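Monon Residents' Forum
Kitchens and Shared Areas
Topic: Revised guidance on dishwashing and supplies

Agnes Guthrie
Moderator
The revised guidance for shared kitchens takes effect in April. Residents are asked to read all of it before replying. The main change is that each floor will buy its own supplies from its own allowance of $75.

A green scouring sponge is for pots and dishes only. Counters are to be wiped with a cloth.

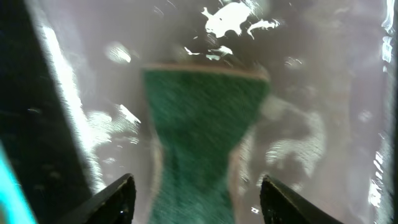 Re: Revised guidance on dishwashing and supplies

Laurier Desjardins
Member, 1,191 posts
I must register an objection. The old arrangement, under which Grorel delivered to every floor, was simple and fair. Under the new one, a floor of 2 people receives the same amount as a full floor. I would ask that the allowance be set per resident.

Bimla Saxena
Member
I do not share Mr. Desjardins's view. Our floor received far more dish soap than it could use, and the boxes stayed in the hallway for months. A flat sum is easy to check. I would support a review after one quarter.

On a related point, section 4 does not say where flattened cardboard should go. At present it is left standing behind the table.

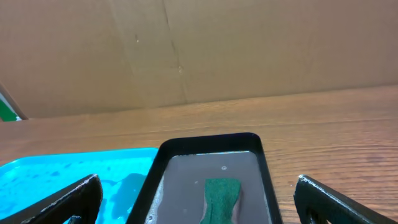
Cardboard behind the table.

Monon Residents' Bulletin, No. 99, has the answer to Ms. Saxena's question on its back page – cardboard goes to the ground floor store before 8 p.m. The section will be amended to say so.
Agnes Guthrie, Moderator

Laurier Desjardins
The ground floor store has been locked on each of my last visits. A rule that cannot be followed should not be printed. I also note that my point about the allowance has not been answered.

Hadiza Ojo
Member
The key is kept at the front desk and must be signed for. I agree that the notice ought to mention it.

My own concern is soaking. The guidance permits dishes to be left in the sink overnight, and I believe this is a mistake. Batter and sauces should be rinsed off directly after the meal.

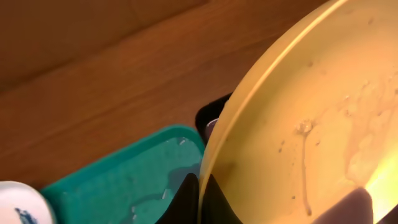 Yellow bowl with residue.

Elsie Treloar
Member
With respect to Ms. Ojo, some residents work late and cannot wash up at once. Overnight soaking was allowed in the Romaniuk building when I lived there, and it caused no dispute that I recall. I would keep the rule and add a limit of 9 a.m.

Hadiza Ojo
I could accept 9 a.m. if it applies on every floor.

Agnes Guthrie
Moderator
The proposed time limit and the request for a per-resident allowance will both be placed before the April meeting. Mr. Desjardins is invited to submit his figures in writing. The topic remains open for comments on section 4 only.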